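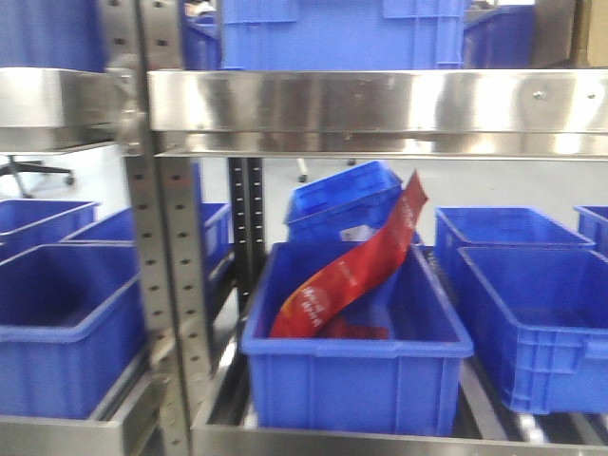
In Praise of the Quiet Break Room

24 shares | 6 comments

I spent fifteen years on the floor at Nallex, and if you ask me what I miss, I'll say lunch. We had one long table and a microwave that hummed, and at noon Marcelle Pruvost would sit down across from me and we'd say hardly a word to each other for half an hour. It was lovely! I've come to think that kind of easy silence is something a workplace should protect, the way it protects parking spots and the good coffee.

My nephew's office in Gilbert has music playing in every room, bathrooms included, and a screen over the sink with birthdays on it. He tells me it keeps people's spirits up. Maybe so (he's a cheerful boy, he was always cheerful), but I visited in April and came home with a headache and a song I couldn't shake for days.
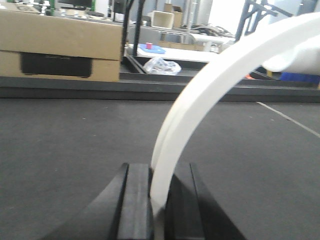 What we lose when the noise never stops

Ostap Karpenko and I used to argue about this on the drive home. He liked a radio going, and he said quiet made him feel watched. I understand that better now than I did then.
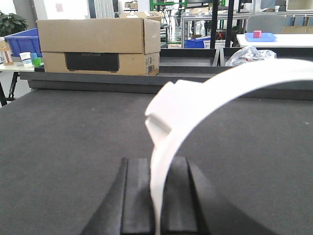
Still, I think people need a stretch of the day when they aren't being talked at, sung to or cheered up. A lot of us try to buy it for ourselves. You see a curved white band a lot like the one on a pair of headphones, and you think, well, there's somebody's half hour of peace. I don't blame them one bit, but I'd be happier if the room were quiet to begin with and we could all sit in it together, chewing our sandwiches and looking out at the parking lot.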